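The last mile in Kekness

Broadband maps of the Tarnura valley have shown Kekness as served for years. The definition behind that word is simple: a line exists, and a provider will sell a service over it. It says little about what arrives at the far end. In Kekness the far end is a copper pair, much of it strung on poles, and the distance from the cabinet decides how much of the evening a household can spend online.

The valley has 2,152 addresses, of which 1,861 can order a connection fast enough for a video call and a second user at the same time. The rest sit on long copper or behind the ridge at Kaltlow, where the mobile signal is weak and depends on which side of the house the phone is left. These are the addresses the valley's new network is meant to reach.

Emil Imhof drew up the route. He works from a ground-floor office in Kekness with a plan of the valley pinned over the radiator, and he prefers to talk about ducts. "The glass is cheap," he says. "Digging is what you pay for. If there is a duct already, the job is half done. If the duct is full of silt, you are back to digging."

His plan follows the old water main from Danzer up to the top of the village. The main has a service track beside it, which avoids the road and most of the rock. From the top, the fibre drops to 4 street cabinets, each feeding a group of houses through passive splitters. A splitter needs no power. It divides the light from one fibre between several homes, and its loss is fixed and known in advance, so the planner can work out on paper whether the furthest house will get enough signal.

Kaltlow is harder. The track ends below the ridge, and the ground above it is shallow soil over slate. Imhof's answer is a radio link from a mast at the Danzer end to a second mast on the ridge, with fibre from there into the houses. The link needs a clear line of sight and some margin for heavy rain. It also needs power at the top, and that took longer to agree than the link itself.

Speed is only part of the specification. Upload matters more than it once did, for work files, school lessons and clinic appointments, and copper gives very little of it. Delay matters as well. A line can pass a speed test and still be poor for speech if packets wait in a queue while someone else in the house sends photographs. The new routers are set to keep that queue short. The setting costs a little peak speed — few households will notice the loss.

Price is the other limit. The basic tariff is 65 a month including the router, and there is a lower rate for homes that already receive help with heating. Take-up in the first streets has been uneven. Some residents have an old contract with time left to run, and others use a phone for everything and see no need for a second bill.
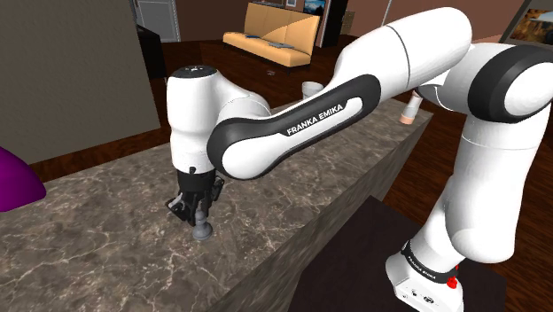 What happens next

Ducts between Danzer and the first cabinet were cleared in September. Splicing follows, then testing from both ends of each fibre, and only then are orders opened for that cabinet. Imhof will not give a date for Kaltlow until the upper mast has power. The copper stays in service in the meantime, and existing telephone numbers can be moved across when a house changes over.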